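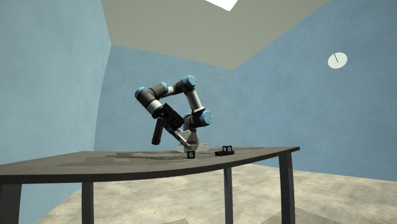
工作笔记 2020年8月8日
地点：Uzor 试验厨房，二号灶台
在场：我，Femi Fashola（下午才到），Salamatu Obi
对象：Gullance 电压力锅样品，第二次试用

先写昨天没写完的事。密封圈的味道还在。上次炖羊肉以后，我用白醋加水煮过一次，蒸汽程序，盖子盖好，然后把圈拿出来在窗台上晾了一夜。早上闻，羊肉味少了，醋味多了。Salamatu 说她闻不到羊肉，只闻到醋。我还是能闻到一点。今天做的是豆子和米，味道重不重应该可以看出来。如果米饭里有羊味，就要写进给厂方的意见里，建议包装里多放一个圈，一个做咸的，一个做甜的。

说明书的中文部分我又读了一遍。我的中文是在学校学的，所以有些地方我不敢说是说明书写得不好，还是我没看懂。比如“待浮子阀落下后方可开盖”，这个我懂。但是“保压时间不含升压时间”这一句放在第四页最下面，字很小，我第一次就没看见。很多家里的人买锅回去，看到面板上写着豆子要多少分钟，就以为那么多分钟以后可以吃饭。升压的时间没有算进去，放气的时间也没有算进去。这一条我认为最重要，应该印在面板旁边。

上午，第一锅：黑眼豆，没有泡。

豆子 300 克，洗两遍，水没过豆子再高出一个指节。加半个洋葱，没有加盐。盐我放在后面，因为 Binta Ekpo 的老方子里是这样写的，她的豆子皮总是不破。选“豆类”程序，没有改时间。

升压比我想的慢。中间有一段时间，浮子阀旁边一直漏一点气，嘶嘶地响，我用木勺的柄轻轻按了一下盖子，就不响了，然后阀就起来了。这个动作我不应该做，说明书没有说可以这样做。第二锅的时候我不碰它，看它自己会不会好。

程序结束后让它自然降压。阀落下以后开盖，豆子是软的，但是底下一层太软，已经有点成糊，上面的刚刚好。我尝了三个地方：底下、中间、靠锅边。中间的最好吃。汤的颜色比用普通锅煮的深。Salamatu 喜欢底下的糊，她说做豆饼正好。我自己觉得做沙拉就不行。

下一次要试：
时间减少 5 分钟，其他不变。
泡过的豆子另外做一锅，不要和没泡的比，要和 Calloretti 那口旧锅比。
水少一点。

清洗记录。内锅没有粘，海绵擦一下就干净。盖子的背面有很多小的地方，豆子的泡沫进去以后很难洗，我用了旧牙刷。防堵罩可以拆下来，但是第一次拆我用了很大的力气，怕把它弄坏。Keabetswe Modise 在邮件里教我从侧面往里推，不要往上拔，照她的办法一下子就下来了。说明书的图画的是往上拔的箭头。这个要告诉厂方。

外壳接水的小盒子，里面有水，倒掉，擦干。这个盒子在锅的后面，容易忘记。三月那一次我们就忘记了，过了很久才打开看，里面的样子我不写了。

下午，第二锅：番茄米饭。

Femi 来了，他要做他家里的做法，我负责记。先用“煎炒”功能炒洋葱和红椒，再放番茄糊。他一定要炒到番茄糊变暗、油浮上来为止，我看表，比他在炉子上炒要久。煎炒的火力分 4 档，他用最高的一档，锅底中间的洋葱黑得快，边上的还是白的，所以要一直翻。内锅的底有一点向上凸，油都流到边上去了。这一点我在上一份记录里写过，这里再写一次，两个人都看见就不是我一个人的感觉。

放水以前他用木铲把锅底刮得很干净。他的理由是上一次没有刮，面板就报错，说锅底过热，程序停了。今天刮了，没有报错。只做一次不能说明什么，但是菜谱里应该写上“刮锅底”这一步，单独一行，不要跟“加水”写在一起，不然读的人会跳过去。

米是长粒的，蒸谷米。米和水的比例他不量，用手指。我请他先倒进量杯里让我看，再倒进锅里，他有一点不高兴，但是倒了。数字写在另外一张纸上，贴在冰箱门上，等我们再做一次，结果一样了才抄进来。

结果：饭熟了，粒是分开的，最下面有一层薄薄的锅巴，有烟的香味，Femi 说这个正是他要的。我没有吃出羊肉味。Salamatu 也没有。所以密封圈的问题也许没有我想的那么大，或者是番茄和辣椒太香，把它盖住了。要用白米饭再试一次，什么都不加，才知道。

漏气的情况：第二锅没有碰盖子，还是嘶嘶响了一阵，后来自己好了。可以继续用，但是要问清楚是不是正常。

关于抽奖的事。Fida 的网页上，读者可以报名赢一口同样的锅，Yakubu Olaniyan 负责。他今天发来消息，报名的人是 3,737。比我们大家猜的都多。他请我把试用的文章早一点给他，这样抽奖结束以前可以放上去。我回答说，我还差白米饭和泡过的豆子两个试验，文章不能先写结论。他同意等。我也跟他说清楚，锅是厂方送的，文章开头必须写这一句，不可以放在最后面。他说页面的格式把这种话放在最后，我请他改格式。

还有一条规则我觉得写得不明白：“每户限一人中奖”。如果一家人里两个人都报名，是两个都取消，还是只算一个？Yakubu 说只算先报的那个。那就应该这样写出来。我已经替他写了一句，他明天看。

和别的锅比较，先记几句，不是结论：
Calloretti 旧锅升压快，但是放气的时候声音很大，放气阀要用手拨，蒸汽离手很近。Gullance 的放气按钮在后面，手不会碰到蒸汽，这个我很满意。旧锅的盖子不能立着放，新锅的可以插在把手旁边的槽里，台面上省地方。但是插进去以后盖子上的水会滴到台面上，下面要放一块布。
面板：新锅的字是白色的，比较清楚。“保温”会自己开始，不想要的话必须按取消。做米饭没有关系，做蔬菜就会过头。

要买的东西：白醋，长粒米，棉布，瓶刷一把（小号，洗盖子背面用）。洋葱还够。

要问厂方的问题，由我写信，Keabetswe 帮我看语法：
一，升压时漏气多久算正常。
二，防堵罩的图，箭头方向请核对。
三，密封圈能不能单独买，多长时间应该换。
四，煎炒的时候可不可以盖玻璃盖。
五，锅底凸起是设计的，还是这一口有问题。

剩下的饭装了三盒，放在冰箱第二层，盒子上写了日期。谁吃了请在冰箱门的纸上写一下第二天的口感，硬不硬，散不散。豆子Salamatu 拿走做豆饼了，她答应留两个给我。

补记，晚上：密封圈洗过，又放在窗台上。闻起来现在是番茄。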